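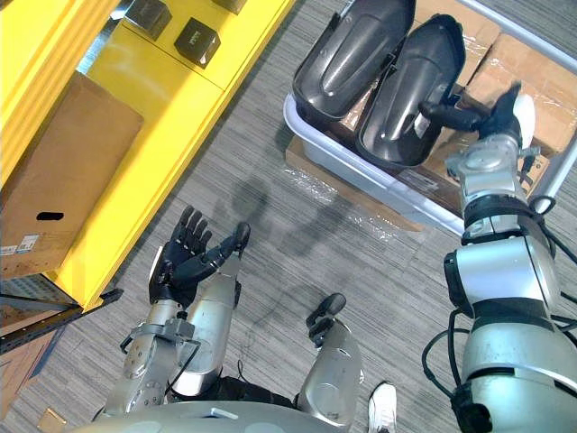
Open left hand, palm up, with the right arm alongside.

News > Studio Newsletter > Materials and Layout

Projects Services Newsletter Trade Accounts Contact

4 min read

Window treatments on wide openings: what we now specify

The Brirkenville house has four openings wider than 2,000 mm, all on the south and west sides. Three are fixed glass and one is a sliding door to the terrace. The client asked for full-length drapery throughout, lined, with no visible hardware. We have changed several of our standard details as a result, and the new details apply to all residential work from May.

Track and fixing

Our old standard was a single surface-mounted track with brackets at 600 mm. On the widest opening, at 3,000 mm, a lined linen drape sagged between brackets once it was stacked to one side. The load is not spread evenly along the track when the drape is open. Nearly all of it sits over the last two brackets.

The revised detail is a recessed track fixed every 400 mm, with two extra fixings in the stack zone. The pocket is 200 mm deep from the face of the glass for a double layer, measured to the inside of the ceiling edge. A single layer can go tighter, but allow for the pleat projecting on both sides of the carrier. Blocking has to go in before the ceiling is closed. Please mark it on the framing plan as well as on the reflected ceiling plan – on two past jobs it appeared only on the second and was missed.
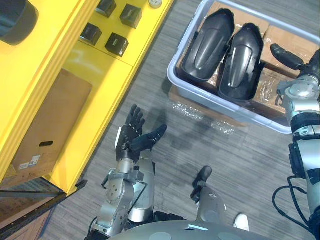

Stack-back is the other item that clients tend not to expect. A lined pinch pleat on the 3,000 mm opening needs a good deal of wall on each side to clear the glass. Where the wall is not there, change the heading before changing the fabric. A ripple fold stacks smaller and hangs more evenly on a long run. It does need snap carriers at fixed spacing, so the fullness must be settled when the track is ordered.

Fabric

Wanting Su ran the fabric comparison for this job. Two face fabrics were hung as full-size samples in the west room: Odivar, a plain linen and polyester weave, and Munent, a heavier wool blend. Both were lined with the same sateen and left up for 30 days with the hem pinned clear of the floor.

Odivar dropped almost 30 mm over that time, mostly in the first week. Munent dropped very little but showed a crease line where it had been folded for shipping, and steaming reduced the line without removing it. The client chose Odivar. We are hanging it with a basted hem and finishing the hem on site after it settles. The workroom quote should list this return visit as a separate line.

Hem clearance on hard floors stays at 12 mm. On carpet, take the measurement to the top of the pile at both ends and in the middle.

Motors

The sliding door drape is motorized and the other three are on hand-drawn wands. The motor is at the hinge-side wall, opposite the stack, with power from a switched outlet inside the pocket. Leave an access panel. A motor that can be reached only by taking down the track is not acceptable to us or to the electrician.

Lead times

Ghanem is making up the drapery and has asked for final sizes from finished openings only. Sizes taken from drawings will be returned. Track can be ordered earlier from the framed opening, provided the ends are left to be cut on site.

The updated detail sheet is in the trade accounts area under Soft Furnishings. The old sheet has been withdrawn and should be removed from any job folder still in use.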